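Feeds > Robotics > Teleoperation > Thread

Print this thread | E-mail this thread

Thursday, February 21, 2019

Notes on recording demonstrations for the Mercado task at our Dudby site. Long thread. Mostly for people who already drive a robot by remote control and want to compare how they set things up.

Mercado is a shopping task. The robot holds a basket, faces a shelf with fruit on it, takes the fruit it was told to take and puts it in the basket. A person drives the whole thing remotely while we log it. The log is the training data.

Control software is Flulix, our own. It takes the operator's hand and head poses, maps them to robot joints, and writes commands, joint states and camera images to one file with a shared clock.

The shared clock matters more than anything else on the list. Our first batch from Multthorpe had images stamped on arrival and joint states stamped on read. The offset wandered. Replays looked fine by eye and the trained policy closed its hand early every time.

We threw that batch out. 600 episodes. It could probably have been realigned, but we would have been guessing at the offset per file and then debugging the guess.

Current rule: stamp at the source, store the arrival time as a second field, and reject any episode where the gap between them exceeds 33 ms. That is one camera period for us. Rejection happens at save time, while the operator can still redo the take.

On operators. A new operator needs two sessions before we keep anything. In the first they steer with the whole arm and overshoot the shelf edge. In the second they start to pause before contact, and the pauses are too long.

Pauses are a real problem. If the operator waits with the hand in front of a compartment, the policy learns that the right action in front of a compartment is to wait. It then waits forever, with great confidence.

You can trim still segments afterward. We do, but only above a set duration. Trim too hard and the reach turns into one continuous lunge with no room to correct at the end.

Better fix: tell the operator what to take before the episode starts, and have them say the plan out loud. Which fruit, which hand, then go. Thinking time happens off the recording.

Someone asked last week why we don't just move the arms by hand and record that. We do, for tabletop work. It gives clean joint paths and good contact data.

For a standing robot it is awkward. You are pushing on the arm, the balance controller is pushing back, and part of what you record is the argument between them. There is also a person's forearm in most of the images.

So we guide by hand for fixed bases and use remote control for anything on legs. Not a principle, just what produced fewer bad files.

The basket hand is treated as a held pose. The operator sets it once, locks it, and has only the other arm left to think about. They can unlock it mid-episode if the basket needs to come up or tilt, and the unlock is logged as an event.

Early on we left both arms live. The basket arm drifted with the operator's shoulder, and the operator corrected for the drift without noticing. That put motion in the data with no connection to the task.

Side effect of locking: fewer examples of the two arms working together. If you need handovers or two-handed grasps, collect those as a separate set. Don't expect them to leak in.

Shelf layout. Divided compartments are harder than an open shelf. The side boards restrict the wrist, and the useful approach angle is different for a compartment near the middle of the body and one off to the side.

Operators avoid the bad angles if you let them. They will shuffle the base until the reach is comfortable. That's fine if you want the policy to shuffle too. Decide before recording, and write it in the instructions.

Fruit placement comes from a list generated before the session. Left to themselves, people put things at eye level and in the center of the compartment. I do it as well, and I wrote the list generator.

White shelf, white wall. Good contrast for the fruit, poor contrast for the board edges. The policy finds the object easily and has a weak idea of where the shelf begins. Most of our collisions are knuckles on a front edge.

We are considering tape on the edges. The objection is that the policy would then learn tape. I think the objection is right, so for now the answer is more edge approaches in the data and slower speed inside the last stretch.

Views from one of the Mercado sessions, head view first and then the room:

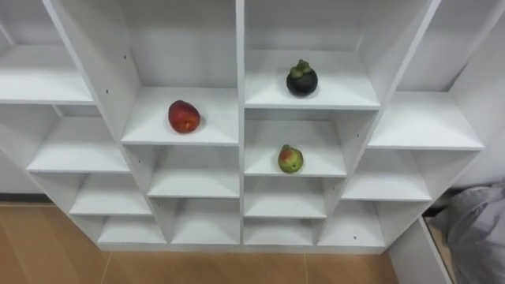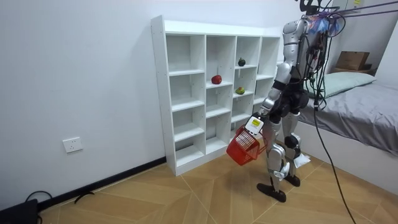

On the head view in general: log head pose along with the images. The operator leans and looks around, so the view moves a lot between takes. Without the pose, the same compartment shows up in different parts of the image and the network has to work out why by itself.

We tried freezing the head for consistency. Operators hated it and their grasps got worse. They use small head movements to judge depth. Leave it free and log it.

The room view is not fed to the policy. It's for review. When an episode fails and the head view shows only a palm, the room view usually tells you in a few seconds whether it was reach, balance or cable drag.

Labels: one line of text per episode, fixed vocabulary, chosen from a menu. We allowed free text for a while and got 17 different ways of naming the same grasp. Cleaning that up took longer than building the menu.

Keep the failures. Ours go in a separate folder with the same format and a reason code. We don't train on them yet, but the success classifier needs them, and you can't stage a convincing failure later. People drop things too neatly when asked to.

An episode where the operator misses, backs off and gets it on the second try is kept as a success. Those recoveries are the most useful files we have. Please stop deleting them for looking untidy — I have had to fish several out of the trash at Multthorpe.

Next block is in May, same task, with commands that name more than one fruit. The open question is whether to record each pick as its own episode and join them, or record the full sequence. I lean toward the full sequence with markers at each release.

If you have compared the two on a legged platform, reply with your episode lengths and your control rate. Results without the control rate are hard for me to use.

Print this thread | E-mail this thread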